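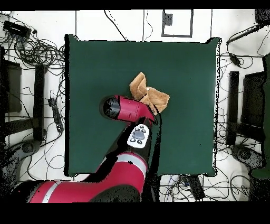 Well water results are in, and folks in Urnen have questions
2021-09-14

I got my copy of the well report last night and read it at the kitchen table, all 30 pages of it. If you live out on the Hikness road and you're on a private well, you'll want to get hold of one too.

The short version is that the county tested wells near the old Vivden gravel and brine site back in July, and 14 of them came back with more chloride than the state likes to see. Mine wasn't one of them - lucky me, I guess - but my neighbor Guilan Qiu's was, and she's been hauling jugs from her sister's place ever since the letter came.

Vivden says the salt is from winter road treatment and has nothing to do with its holding ponds. Florian Gisler, who speaks for the company, told me on the phone that the ponds are lined and get checked every week. I asked if I could see the check sheets and he said he'd get back to me.
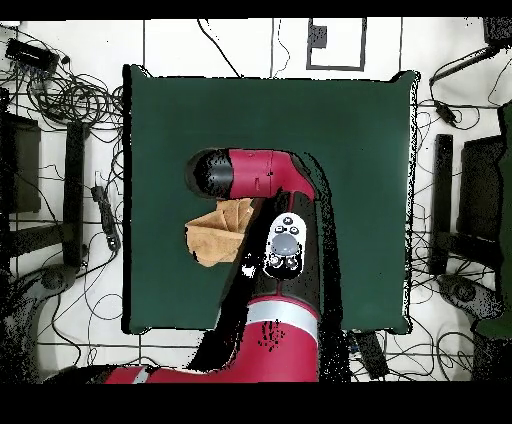

Fengying Shao worked on the sampling for the county, and she was pretty careful about what she'd say. Road salt could explain some of it, she told me, but a few of the worst wells are uphill from the highway and she'd like to test those again before anybody points a finger. She also wants two monitoring wells drilled between the ponds and Pan Creek, and the county hasn't said yet who would pay for them.

Obed Ansah, whose well is the closest one to the fence, isn't waiting. He put $2,000 into a filter system over the summer and says he plans to send Vivden the bill (I'll let you know how that goes!).

The county is taking requests for free retests through the end of the month. Call the health office or stop by the front desk, and bring your parcel number - I forgot mine and had to drive home for it.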